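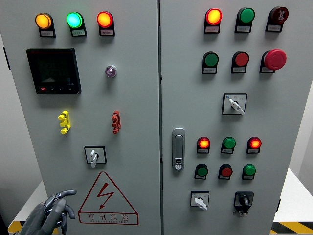

Door layout of the training cabinet, amber, green and red lamps at top left.

Electrical Training Facilities Forum
Thread: Labeling and front panel order on two-door control cabinets

Posted by Inna Tkachuk, March 20, 2026

Colleagues, the Shevchuk training hall is revising its written procedure for reading the front of a two-door control cabinet before any work begins. The present sheet was written for an older single-door unit and does not match what trainees now see. I would be grateful for comments before the revised sheet goes to the printer.

My draft reads the left door first, from the top down: three pilot lights, panel meter, small round lamp, the yellow and red connectors, rotary switch, warning triangle. The right door follows, beginning with its top row and the buzzer. Trainees are to record the state of each device on the form and are not to touch anything until the form is signed by the instructor.

Two points remain open. The first is whether the small lamp beside the meter deserves its own line on the form. The second is whether the label plates should be replaced with larger ones. Several trainees have stated that they cannot read the existing plates from a normal standing position.

Reply from panelshop_gandura

Thank you for circulating the draft. We use a similar sheet at Gandura and would support a separate line for the small lamp. When it was grouped with the three lights above, trainees wrote "all lit" and moved on. Our form now has a box for each lamp and a space for the color.

I do not agree with the reading order. In our procedure the warning sign is read first, wherever it is placed. A person who begins at the top may have a hand at the switch before the eye reaches the triangle.

Reply from Inna Tkachuk

The comment on the warning sign is accepted and I will move it to line one. The sign on our cabinet is in Chinese, with the characters 有电危险 (danger, electricity) under the lightning bolt. I propose that the sheet carry the same four characters with the translation next to them.

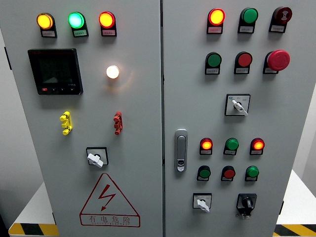 Left door with the small white lamp lit beside the meter.

With the lamp in this state the entry would be "small lamp, white, lit." Please say whether that wording is sufficient.

Reply from rikik_maint

The wording is sufficient for training. For maintenance records at Rikik we also require the function of the lamp as given in the drawing, because a color alone does not tell the next shift what was being indicated. Please add a column for the drawing reference.

On the label plates, I would advise against replacing them. Larger plates on the top row will crowd the bezels. A printed key on a stand next to the cabinet costs very little and can be corrected when the wiring changes. We ordered 90 key cards in September and have had no complaints.

Reply from t_vevia_safety

I must disagree with the previous poster. A key card on a stand can be moved or left beside the wrong cabinet. At Vevia the rule is that identification stays on the equipment. If the plates are too small, the plates should be changed. Our stock number for the wider plate is 3264 and it is engraved, so the text does not wear away.

I would also ask that the form state the position of the rotary switch in words. "Lever down" and "lever toward lower right" are different entries, and a tick mark does not separate them. A small outline of the switch plate, on which the trainee draws the lever, would be better still.

Reply from rikik_maint

I accept the point about cards being moved. Ours are fixed to the wall, which I should have stated. I maintain that the wider plate will not fit between the lamps without new drilling. The outline for the switch is a good suggestion and we may adopt it ourselves.

Reply from Inna Tkachuk

I thank all respondents. The plates will remain for the present, and a fixed key will be tried in the hall. The drawing reference column and the switch outline will both be added. The revised left door section is set out below for final comment. 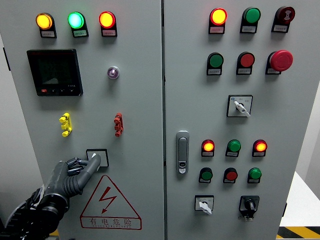 Revised sheet, section 2: left door

1. Read the warning sign and write its meaning in the first box.
2. Record the three top lamps from left to right, with color and state.
3. Record the panel meter. If no value can be read, write "no reading." Do not leave the box blank.
4. Record the small round lamp on its own line, with the drawing reference.
5. Note the yellow connector and the red connector, and whether anything is plugged into them.
6. Draw the lever position on the switch outline.
7. Present the form for signature before operating the switch.

Reply from panelshop_gandura

Items 1 to 6 are acceptable to us. Item 7 should name who may sign. "Instructor" was clear in the first draft and has now been lost.

Reply from Inna Tkachuk

Noted. Item 7 will read "Present the form to the instructor for signature." Comments on the right door section should be posted in a separate thread, with the form number, 1320, in the title.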